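Notes for the Stollside aquarium club talk, 8/1/26
Shipping and receiving live fish
Speaker: Danuta Sikora

Start with who I am. I keep and breed small catfish and livebearers in a back room at Plikelby, 2 racks, and I ship most of what I raise. Last season 316 fish went out by overnight box and 149 came in from other breeders. Tonight is about the box and the first day after it. Breeding is a separate talk.

Fasting. Stop feeding small fish a day before they travel, and bigger fish two days. Fish waste in a sealed bag turns to ammonia, and the bag has no filter. Ask who in the room has opened a bag that smelled. Wait for hands.

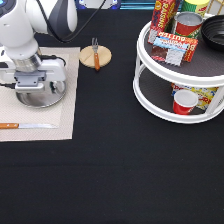
Bags. One third water, two thirds air or oxygen. Double bag everything, with the second bag upside down over the first so the corners don't trap fry. Spiny catfish get a third bag. Tape the corners flat if you have square-bottom bags. Pass the sample bags around now and ask for them back before the break.

Water. Use clean, aged water at the same temperature as the tank. Don't scoop it from the tank if you just stirred up the gravel. I add nothing else. Some people use a calming product and I have no strong opinion on it.

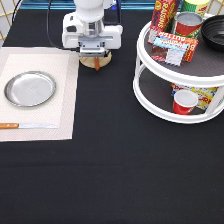 Tabletop with placemat and round plate.

Insulation. Foam on all six sides, no gaps at the corners. Heat packs go on the lid, wrapped in newspaper, never against a bag. Open the pack and let it warm up before you close the box. In January I use one pack for a small box and two for a large one. If the low at the other end is below freezing, I hold the order and email the buyer. Mention the Steyn order here – I held it for nine days, he was annoyed, and the fish got there fine.

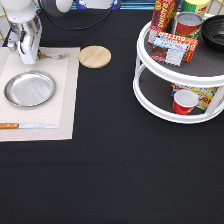 Receiving. Lights off in the room. Open the box slowly and float the closed bags for fifteen minutes. Then net the fish out and into the tank. Don't pour the bag water in.

Drip method or straight in? Give both sides. A long drip is fine for fish that spent an hour in a car. After a night in the mail the ammonia gets more harmful once the bag is open and the pH climbs, so I move them quickly and match the tank to the seller's numbers ahead of time. Ask for pH and hardness when you order.

First day: no food, low light, lid on. Test the water the next morning.

Read out the email that came in after the last talk.

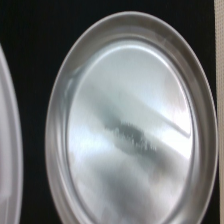
Bongani Potgieter: I dripped mine for two hours because that's what the old books say, and I lost four out of ten. The next box I floated and netted, and they were all eating by the second evening. My tap water is very hard though, so I'd like to hear from people with soft water.

Take that as the first question and open it up. Soft water people are usually in the back rows. Price lists are by the door, and Themba Venter has the bag order sheet. We need 1000 bags to get the lower price.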